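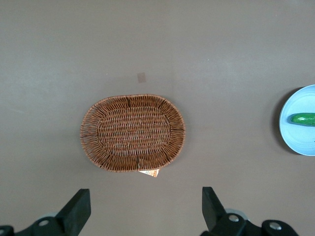 The arm at Erbridge stopped closing on 9 April's second shift, or so the first report said. Huguette Fortin, who runs the handling bench there, says the report had it wrong.

"It closed. It just kept closing," she said. "The force limit had dropped out and the software still showed it as set."

The job was simple: pick up a cucumber, put it in a basket, start over. The arm had done over 1,000 cycles on the same controller. On cycle 305 of the new run it crushed the cucumber and carried on to the drop point with what was left. Fortin hit the stop.

Justinas Dzene traced the fault to an update from Zumus, the firm that supplies the controller. After a restart, the limit went back to a factory value.

"The screen was reading the old file," he said. "The motor was reading the new one."

No one was hurt, but Fortin had been changing baskets by hand between runs. "My fingers were in there 58 times that morning," she said. "I think about that more than the cucumber."

The bench now cuts motor power before anyone reaches in – a switch, with a key. Dzene also runs a squeeze test on a foam block after each restart. Zumus has sent a patch, which he has not installed yet. He wants to see it run on the spare arm first.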